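Visit report: Pridel knitting and dyeing works, Kundthorpe

The Kundthorpe works opens its production floor to outside visitors once a year, in November. Places are limited to 20 per group and go quickly. I joined the afternoon group, which left the gatehouse at 1:30 and was led by Ineke Stevens, who runs production planning. The tour covers yarn storage, circular knitting, the dyehouse, finishing and the test room, in that order. Making-up is done at another site and was discussed only briefly.

Yarn storage

Cotton yarn arrives on cones and is held for at least two days before knitting so that its moisture content can settle. The storage hall is kept at a steady humidity. Stevens said that most of the faults blamed on knitting machines start in this hall, usually when cones are pulled forward too early to meet a delivery date. Each pallet carries a lot card, and lots are never mixed within a roll. For piece-dyed goods the reason is dye uptake. For yarn-dyed stripes it is shade: two lots of the same red can pass separately and still look wrong side by side.

Knitting

The circular machines are arranged in two rows with a service aisle between them. Most of the output is single jersey, with a smaller share of interlock and rib. Stripes are knitted in from dyed yarn. In simple striped jersey the repeat is set by the order of the feeders, so a narrow two-color stripe costs little more to run than a solid. Broad stripes need striper units, which change the yarn at a feeder while the cylinder keeps turning, and these machines run slower.
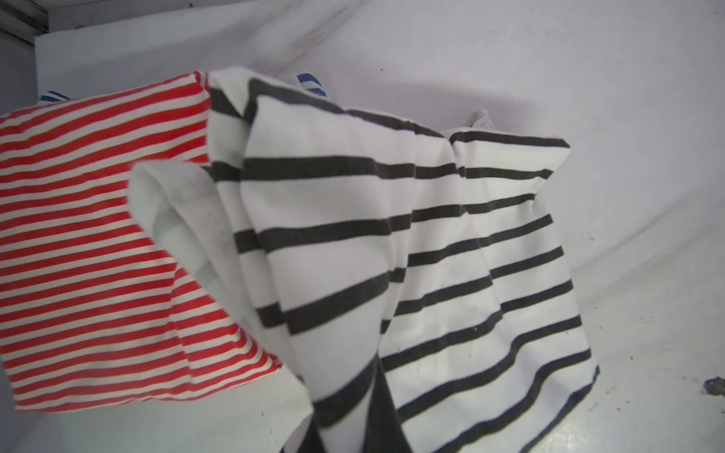 Because the feeders lay yarn in a spiral, a stripe on circular jersey does not meet itself exactly when the tube is slit open. The offset is called course skew, and it grows with the number of feeders. It has to be taken out in finishing. Milan Koster, the knitting supervisor, gave the working limit as nine millimeters across the full width for plain goods and less for stripes. He would not say how much less, as it varies by customer.

Needle faults show up as vertical lines and are picked up by a scanner under the take-down rollers. The scanner stops the machine. Koster's crew then has to decide between changing one needle and changing the section, and the decision is logged either way.

Dyehouse

Solid colors are dyed in the piece, in jet machines with a capacity of 500 kilograms each. Smaller 200-kilogram vessels are used for short orders and repeats. The dyes are reactive, and the full cycle, including scouring and wash-off, takes most of a shift. Wash-off uses more water than dyeing does. A heat exchanger on the drain line was fitted by Jacobs two winters ago and preheats the incoming water.

The group spent longer here than the schedule allowed, mainly on the subject of pinks and corals. Pale and medium reds are mixed from small amounts of two or three dyes, and if one of them fixes faster than the others the shade drifts during the run. The works holds the temperature rise to a slow ramp for these recipes and accepts the longer cycle.
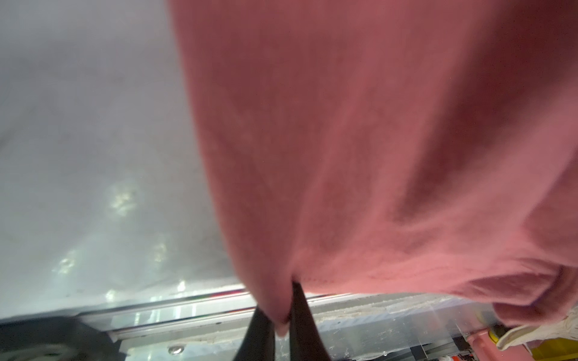
Report and pictures: Rhys Pearce
Technical check: Bart Hendriks

Finishing

After dyeing, the fabric is slit, opened and run through a stenter frame, where pins hold both edges while the cloth is dried and brought to width. Skew is corrected at the entry by a pair of angled rollers under camera control. Overfeed is set at the same point. Too little overfeed gives a fabric that measures well on the roll and shrinks in the first wash.

Compacting follows for all single jersey. I asked about edge curl, which single jersey shows whatever is done to it. The answer was that gumming the cut edges helps on the cutting table, and that the gum is trimmed off with the waste.
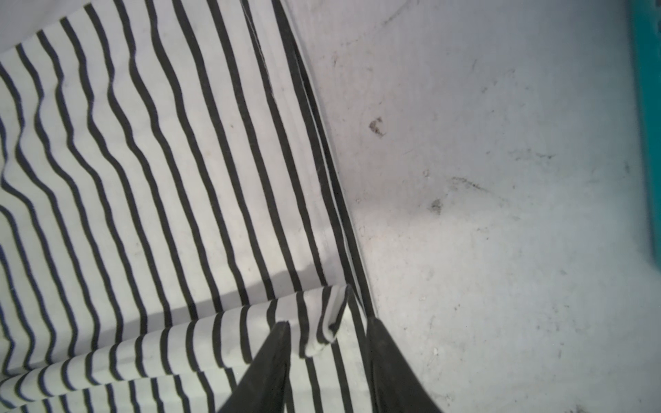
Dark stripes on a white ground, with a finished hem.

Test room

Rachid El Ouafi runs the test room with a staff of three. Routine tests are shrinkage, spirality, rubbing fastness and wash fastness. Striped goods get an extra check for staining, in which the dark yarn is judged against the pale ground after repeated washes. Nearly 20 percent of new striped designs go back for a different dark yarn at this stage.

Results are entered in Condutbridge, the plant's quality system, and a roll cannot be released without them.

Practical notes

The tour lasts two and a half hours and includes stairs. Ear protection is issued before the knitting hall and collected after it. Closed shoes are required in the dyehouse, where the floor is wet. Visitor parking is behind the gatehouse, and the last bus toward town leaves at 5:10.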